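3.2 Household survey and purchase records

Purchase records were collected from 192 households in two towns, Fekberg and Itadham. Each household kept all receipts for 30 consecutive days in August and entered them in a web form called Grornano, built for this study. Entries with no price or no item name were removed before analysis. The final data set holds 2,620 entries.

Each entry was assigned to a spending category and multiplied by an emission factor in kilograms of CO2 equivalent per dollar. The factors cover emissions up to the point of sale. Emissions from use and disposal are treated separately in Section 3.4, with the exception of motor fuel, where combustion is included in the purchase factor. Where an entry fit more than one category, the coders assigned it independently and the mean of the resulting factors was applied.

Rent and mortgage payments were excluded. Home energy was taken from utility bills and scaled to the survey period by the number of billing days. For homes with a shared meter, the bill was divided by floor area. Air travel was assigned to the month of purchase, which raises the spread between households but leaves the group mean unbiased if ticket buying is stable over the year. We return to this assumption in Section 5.

Short interviews followed the survey period. They were held in the Ugwu building and dealt with purchases that respondents had found hard to classify, mainly mixed grocery receipts and online orders with combined shipping. Plain interior surfaces such as the one in Figure 2 fall under the "building finishes" category, which was reported by few households and has a wide uncertainty range.
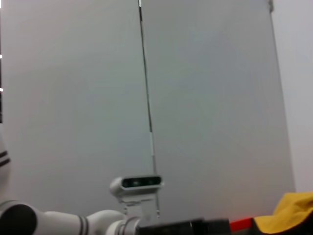

Figure 2. Pale gray interior surface with a thin vertical rod or cable.

3.3 Treatment of offsets

Offsets bought by households were recorded but were not subtracted from the footprint. Gross emissions and offset purchases are therefore reported in separate columns in all tables. An offset purchase was counted only if the respondent could supply a receipt stating the quantity in tons. Monthly subscriptions were prorated to the survey period.

Offsets bundled with another product, for example a delivery fee that includes a climate charge, were not counted as household purchases. The fee itself remained in its spending category at the standard factor. This rule may understate the number of households that pay for offsets in some form. It does not affect gross emissions, and the regression results in Section 4 use gross values throughout.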